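Pre-opening safety check - Dudik bench demonstration
Asetti open day, Khoo building, ground floor
Date of check: 9/16/26
Checked by: Aarti Solanki
Second signature: Yetunde Olatunji
Marks used: OK / FIX (sort before doors) / WATCH (fine to open, keep an eye on it) / N/A

General comment before the list. I came to this one straight from the January visit notes, which ran to four pages of grumbles, and what a change! The crew have plainly read them. I saw the whole cable-and-phone demo run through three times and could happily have stayed for a fourth. Most of what follows is small stuff.

1. GETTING IN AND MOVING ABOUT

1.1 Main door opens fully, not wedged - OK
1.2 Fire exit at the back clear inside and out - FIX. Inside is fine. Outside there were two wheelie bins across the path. Yetunde has asked for them to be moved and I'll look again at half past nine.
1.3 Route from door to demo wide enough for a wheelchair - OK. Tried it with the building's own chair, including the turn by the coat rail.
1.4 Floor free of trip hazards - WATCH. The rubber strip over the extension lead lifts at one end. Taped for now.
1.5 Room limit posted - OK. Sign says 62 and it's at eye level this time. Please use the clicker at the door, we had a good morning crowd last year and it crept up on us.
1.6 Somewhere to sit for people who can't stand through a full run - OK, bench along the window side.

2. THE BENCH AND THE ARMS

2.1 Both arms fixed down, no movement at the base when pushed by hand (power off) - OK. Solid as you like. Both base plates are on the front rail and I put a spanner to every bolt I could reach.
2.2 Side and back panels secure - OK. The brick-pattern panels look great, by the way. Gives the whole bench a little courtyard feel and I think children will love it.
2.3 Public side guarded while arms are powered - OK with the clear screen in its stand. The screen goes on BEFORE power, every time. Please don't swap the order to save a minute.
2.4 Emergency stop within reach of the operator - OK. Pressed it from the operator's stool with each hand.
2.5 Emergency stop actually stops both arms - OK. Tested mid-reach, both held where they were. Tested again with the left arm moving alone, same result.
2.6 Restart needs a deliberate reset - OK
2.7 Slow speed setting locked for the day - OK. Yetunde has the password, the operators don't.
2.8 Pinch points marked - FIX. The yellow stickers are in the drawer and need to be on the arms.
2.9 Small boards and wiring at the front out of public reach - WATCH. Fine with the screen in place. If the screen comes off for any reason, somebody stands there. 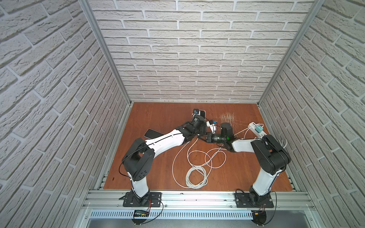
Item 2: both arms working at the middle of the board, with the white adapter between the grippers.

2.10 Board surface sound, no splinters or lifting edges - OK. Ran a cloth over it and nothing caught.
2.11 Loose items on the board limited to what the run needs - WATCH. I know some clutter is part of the challenge and makes for a better show, and I'm all for that - the arms having to cope with a bit of mess is what people remember. All the same, agree the list of props beforehand and put it on the clipboard. The straw-like bundle near the back sheds if you so much as look at it, so give it a shake outside first.
2.12 Nothing resting against an arm before start - OK at each of the three starts I watched.

3. ELECTRICAL

3.1 Portable appliance labels in date - OK for the arm supplies, the screen lamp and the monitor. FIX for the kettle in the side room, which has no label at all. Kettle is out of use until it does. Sorry.
3.2 Power strip undamaged, no scorching, no cracked casing - OK
3.3 Props on the power strip agreed for public runs - WATCH. The strip on the board is a prop and should be isolated at the wall throughout. I checked the wall switch and put a tag on it. Leave the tag on, please.
3.4 Leads not run under the mat - OK
3.5 Supply for the arms on its own socket - OK, labelled DUDIK ONLY in marker pen.
3.6 Operator knows where the room isolator is - OK. Asked both operators separately and both pointed to the right cupboard.

4. PHONES, CHARGERS AND CABLES

4.1 Demo phones are the Asetti test units - OK. Checked the numbers on the clipboard against the handsets.
4.2 Visitors' own phones kept off the board - WATCH. Somebody is bound to offer theirs. Kind of them, but no.
4.3 Batteries not swollen, cases fit flat - OK
4.4 Cables free of nicks and bare patches - OK on the cable in use. One of the spares has a split near the plug and has gone in the bin.
4.5 Spare cable ready - OK, two in the blue tub.

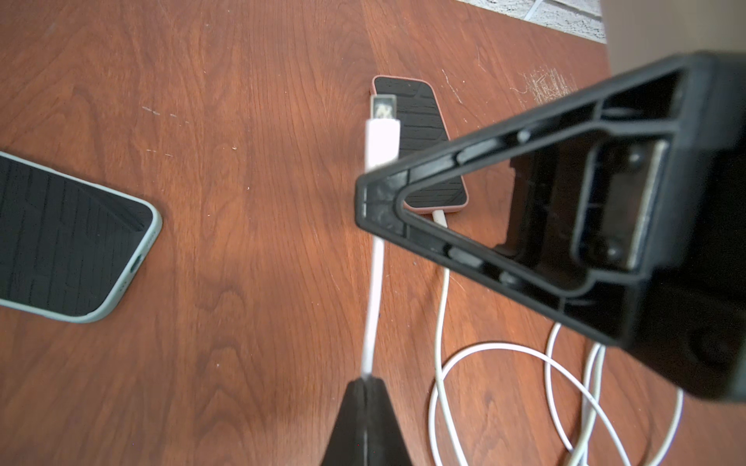 Grip force was the item I most wanted to see put right after January, when we lost a cable to a squeeze that was far too hard. The new setting has been logged over 1,369 grips and the operators have kept a proper record of every one that needed a person to step in, so well done to whoever is filling that sheet in. Watching the wrist view on the monitor is a treat as well. With the white cable pinched in the gripper and the USB plug standing up above it, visitors can see exactly where the hold is taken, and the two phones lying face down give them a sense of how small the job is. Leave that view up all day if you can. Marked OK, with one request - after every tenth run, take the cable out, feel along the part that gets gripped, and sign the sheet.

4.6 Slack cable kept away from the edge of the board - WATCH. Long loops are fine in the middle. If one starts heading for the rail, stop and reset.
4.7 Gripper fingers clean, screws tight - OK. Add to the lunchtime check too.

5. PEOPLE

5.1 One operator and one host for every run - OK on the rota until three o'clock. FIX for the last hour, where there's an operator and a blank. I can host if we're stuck (I'd love to, to be frank).
5.2 Operator doesn't answer questions while the arms are moving - OK. The host takes them.
5.3 Opening words include where to stand and what the stop button does - OK. Lovely clear script. I'd cut the bit on the history of Asetti and get to the arms sooner.
5.4 Hair, lanyards and sleeves for anyone inside the screen - FIX. Lanyards off, please, both of you! Clip badges are in the Grikau box.
5.5 Warning about sudden movement and noise given before the start - OK
5.6 Quiet session arranged - OK, first run after lunch, music off, lamp dimmed.
5.7 First aider on site and named on the board - OK

6. HANDS-ON TABLE

6.1 No powered parts - OK. Loose gripper fingers and the wooden puzzle only.
6.2 Small parts kept from under-threes - WATCH. The M3 screws need to go. Swap for the big plastic ones.
6.3 Hand gel and wipes - OK, 100 wipes in the tub and another tub under the table.
6.4 Leaflets stacked safely - OK. All 1,000 have come, in boxes, and the boxes are down the side of the cupboard and clear of the exit.

7. IF SOMETHING GOES WRONG

7.1 Drop or snag: press stop, wait for the arms to hold, power off, then lift the screen - OK, practised once with me watching. Practise once more before doors.
7.2 Anything warm, smoking or smelling odd: stop, isolator, clear the room - OK, both operators talked it through without prompting.
7.3 Sand bucket and correct extinguisher at the bench - OK, extinguisher in date.
7.4 Incident sheet and a pen that works - FIX. Sheet yes, pen no.

SUMMARY

Fit to open once the FIX items are closed: 1.2, 2.8, 3.1 (kettle only), 5.1, 5.4, 7.4.

Second signature comments (Y. Olatunji): Bins moved. Stickers on. Lanyards swapped. Taking Aarti up on the last hour. I'd like 2.11 raised from WATCH to FIX until I see the prop list written down, it's a two-minute job.

Agreed - A.S. List now on clipboard, 2.11 closed. Pen found.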